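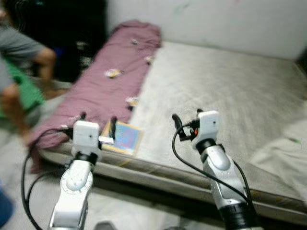 Low mattress with a book on it

Ticket 1443
Subject: Gate code rejected at north lot, Grurkthorpe Wildlife Area
Opened by: Marites Javier
Assigned to: Efthymia Katsaros
Status: Closed

Marites Javier, 6:10 a.m.
I have a daily access permit for Grurkthorpe, deer archery, north lot. The code on the permit is four digits. I entered it on the keypad at the gate and got a red light each time. After the third try the keypad stopped taking input. I am parked on the shoulder of the road. The south lot gate was standing open when I drove past, but my permit says north.

Efthymia Katsaros, 7:42 a.m.
Thanks for the report. The keypad locks for 30 minutes after three wrong entries, so it should be taking input again by now. Can you tell me:
The permit number, top right of the page
Whether it says Unit 2 or Unit 4
Whether you printed it or have it on your phone
You may park at the south lot today. I have added a note to your permit in case an officer checks it.

Marites Javier, 7:55 a.m.
Permit number ends in 406. Unit 2. Printed at home last night. I moved to the south lot and walked in from there. It is a long walk to the stand but fine. I would still like the north gate to work because I have the same unit on Saturday.

Efthymia Katsaros, 9:20 a.m.
I looked up permit 406. It was issued correctly and the code in our system does not match what the keypad has stored. Gate codes at Grurkthorpe change at the start of November. The permit site has the new code. The north keypad appears to have kept the October one. The south gate is on a plain chain and padlock during deer season, so it was not affected.

Sent an update to the north keypad from the office at 9:05. No response from the unit. Sent again at 9:15, same result. Last contact with that keypad was eleven days ago.

Passed to field staff to check power and signal.

Efthymia Katsaros, 1:35 p.m.
Field notes from the north gate:
Battery reads low but not dead. Keypad lights and beeps normally.
Solar panel had leaves and mud on it. Wiped down.
Antenna lead was loose at the back of the box. Pushed back on and tightened.
Bolt slides freely. No damage to the gate or post.
Battery swapped for the spare from the truck.

After the swap the keypad came online and pulled the new code without being asked. Tested with the November code: green light, gate opens. Tested with the October code: red light, as it should be.

Marites, please use the code already on your permit. You do not need to print a new one.

Marites Javier, 5:48 p.m.
Thank you. Two more things. The sign at the north lot still lists the office number with the old extension and I got a recording. Also the map on the back of the permit shows the Ravo trail going through to the creek, and there is a cable across it just past the food plot with a closed sign. Is Unit 2 cut short, or only the trail?

Efthymia Katsaros, 8:15 a.m., next day
Only the trail. The footbridge on Ravo is out and the cable is there to keep people off it. Unit 2 still runs to the creek and you can hunt all of it. Please go around by the field edge and do not cross at the bridge. The map will be corrected at the next printing.

The sign has been reported under its own ticket. Until it is replaced, the number on your permit is the right one.

I will leave this one open until after your Saturday hunt.

Marites Javier, Saturday, 5:22 a.m.
Green light on first try. Gate opened and closed behind me. Two other trucks in the lot.

Efthymia Katsaros, Saturday, 8:30 a.m.
Thanks for confirming. Keypad has checked in every hour since the repair. Added a weekly signal check for the north gate through the end of the season. Closing.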